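Small online shops have a habit of hiding the delivery cost until the last page. I buy baking supplies this way most months, and I think the habit should end.

In January I ordered cake boards and a bag of fondant from Fusar. The goods looked cheap. It took 3 screens to find out that shipping a heavy parcel would cost more than the fondant.

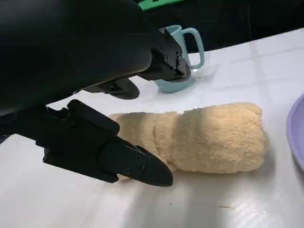 Beige towel, rolled up, on a white tabletop.

Shops say they can't quote a price without an address. A zip code is enough, and it takes one box on the product page. Clurker has had that box for years. I have left full carts behind at other stores and gone back there to pay a little more for the same flour — I knew the total before I started.

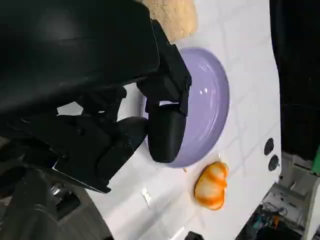 Stefaniia Kovalchuk wrote to me that small sellers lose money on every wrong guess, and that a low quote on a 20-pound box can wipe out the profit on the order. I believe her. The carrier's rates are hard on a small seller, and a shop with 500 products can't weigh each one again every time they change.

Still, the weight of most goods is printed on the bag. A table of rates by weight and region would cover nearly all of it. 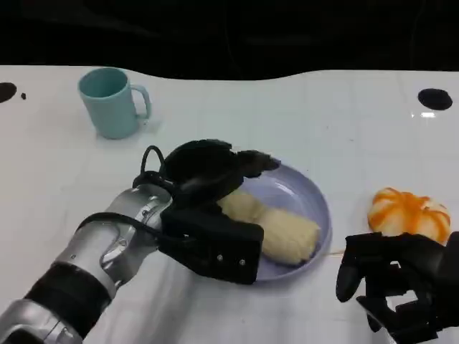 Should shipping just be free, then? I'd rather it wasn't, as the cost goes into the price of the goods and people who order light things end up paying for my sugar.

Maurya tried free shipping and raised its prices the same week. I compared my usual list before and after and saved nothing. 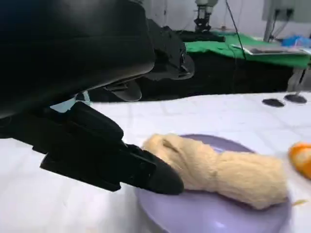 What I want is dull. Put the rate next to the price, say which items can't go by air, and leave the number alone until I've paid.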